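Fivitard Home Help > Crafts and Display > Baskets

Plastic fruit keeps sinking and sliding in a handled wicker basket

Asked 3 August 2026

I have a light tan wicker basket with a tall handle that I use on a side table. It holds plastic fruit: bananas, oranges, pears, a few peaches. The fruit is hollow and very light. Two problems. The small pieces work their way to the bottom, and whatever I put on top slides toward the rim when the basket is carried. I don't want to glue anything, as the fruit gets taken out and washed. The basket is a Hostley, 30 cm across the rim. What do people use as filler, and is there an order for stacking?

3 answers

Answer 1 (accepted)

Fill the dead space first. A basket that size has more depth than you have fruit. I use crumpled kraft paper, packed until it stops springing back, to roughly 65 percent of the depth. Shredded paper settles and you are back where you started within a week.

Then load in this order:

Oranges and other round pieces on the paper, touching each other and the wall.
Peaches in the gaps, near the middle.
Lemons and small pieces last, pushed in at the sides.
Banana across the top.

The banana does most of the work. Lay it across the pile so it bears on at least 2 pieces. If it rests on one, it will pivot. Pears are a nuisance in a basket because of the neck. I leave mine out and put them on a tray.

Check the handle as well. If it leans, the load shifts every time you lift.

Answer 2

just use a smaller basket

Answer 3

Agree with the first answer on order, not on paper. Paper goes limp in a damp room. I cut a disk of upholstery foam slightly larger than the inside of the base and press it in. Singhal sells it by the sheet, but any offcut will do. The foam grips the wicker and the fruit sits in it a little.

My own setup is on a table with a pale cream cover, with the banana lying over the orange pieces and a peach-colored one near the center.
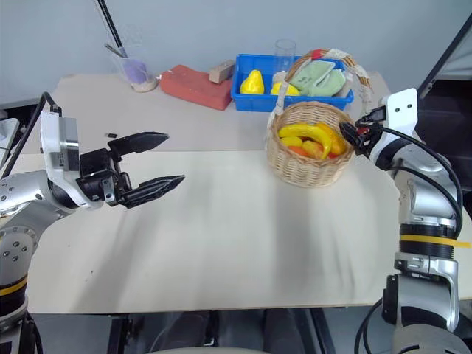
Foam thickness depends on how high you want the pile. Mine is 30 mm, and I would go thicker for a deep basket. For washing, lift the fruit out and leave the foam in place. If the foam squeaks against the weave, put a scrap of cotton under it. Ribbon on the handle is fine but keep the tails short if you carry the basket much - they catch between the pieces and pull the small ones out.

Comment on Answer 3: Does the foam mark the plastic? I had some Kurnano pears go tacky on the underside after a summer on a rubber mat.

Reply: Not so far. Rubber is a different matter, I would keep it away from soft plastic. A cloth between the two should be enough.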